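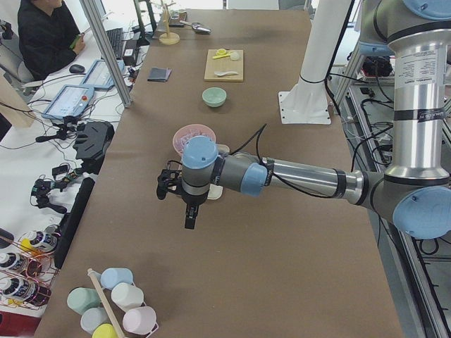 Table setup, drinks and garnish station, Clidedell kitchen room. Checked December 2021 by Natália Procházka. Paper cover lies flat and has no tears – OK. Pink bowl and mint-green bowl, no chips found when handled. The cutting board has a spoon on it; utensils go in the rack between uses. Mug tree steady on its base.

Comment (R. Říha): fold cloths and keep them off the food side.

Knives and boards: one board for fruit only. Yellow knife, edge fine, handle tight.

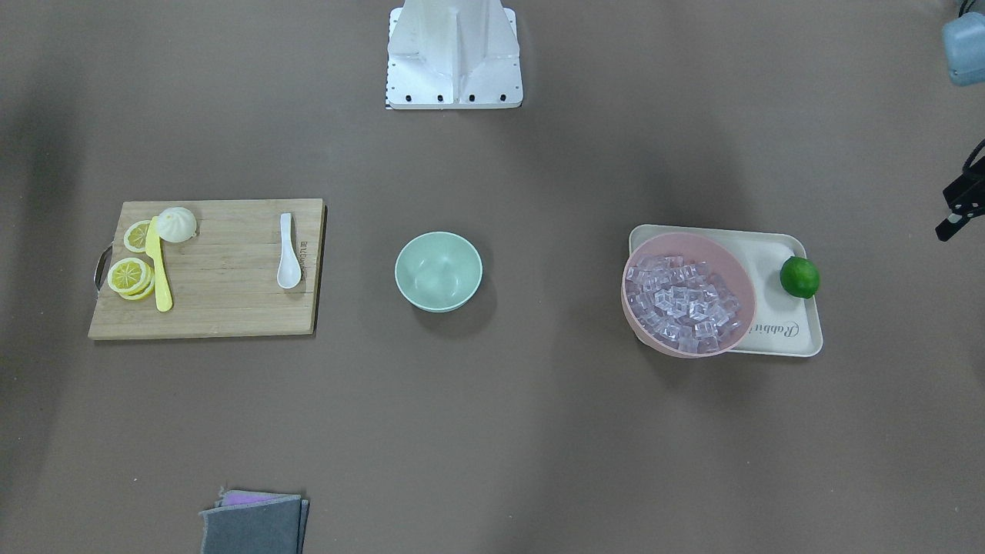

How often is the fruit board swapped out?
After every two sessions, or sooner if the grain feels rough.

Ice: scoop stays out of the bowl. Recheck in June.

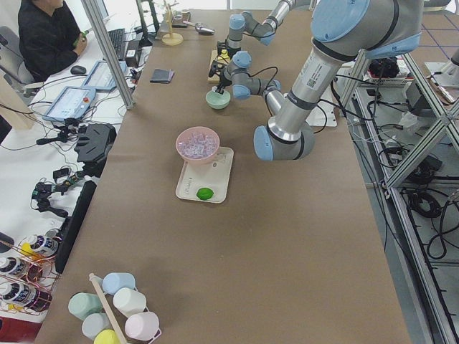 Item 7 – ice bowl and lime on tray.

Contact: Kamil Kubíček, ext. 3891 | © Fernurov | Back to top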